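Re: [hand-learning] Bokura policy stalls on small objects

> We trained on 882 demos and the big stuff works fine, but on anything smaller than a ping pong ball the hand just hovers. Did you folks at Danberg change the loss, or is it the data? And how many trials are behind that plot you sent?

Hi all,

It was mostly the data for us! We kept the loss exactly as it was and added 200 demos of nothing but small things (dice, bolts, a pen cap), and the hovering dropped a lot. The plot is 100 trials per policy, same start poses for both. Old one touched the target 41 times, new one 78.
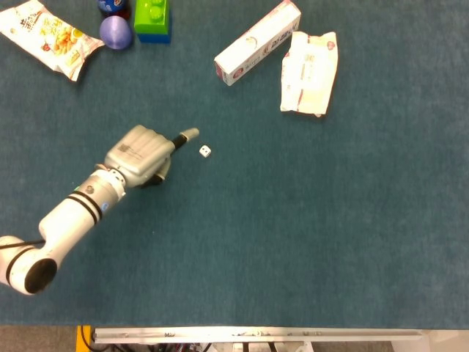

Our other change was splitting the reach into two stages, so the policy first picks a finger and a spot to aim at, and only then gets to move the hand. For tiny targets it nearly always picks the index finger. With a die you want that finger out and the rest curled under the palm, or the knuckles bump things before the tip gets anywhere near. We also leave clutter on the table now, so the snack bag, the purple ball and the long white box all count as distractors, and the aim point still lands on the die most of the time (the Liapis baseline loved going for the ball, no idea why).

Still bad: picking the thing up. Touching is one problem and grasping is a whole other one, and I don't have numbers I'd want to show you yet. I can put the small-object demos on the Wumico share if you want to try mixing them in. Which wrist offset are you using, by the way?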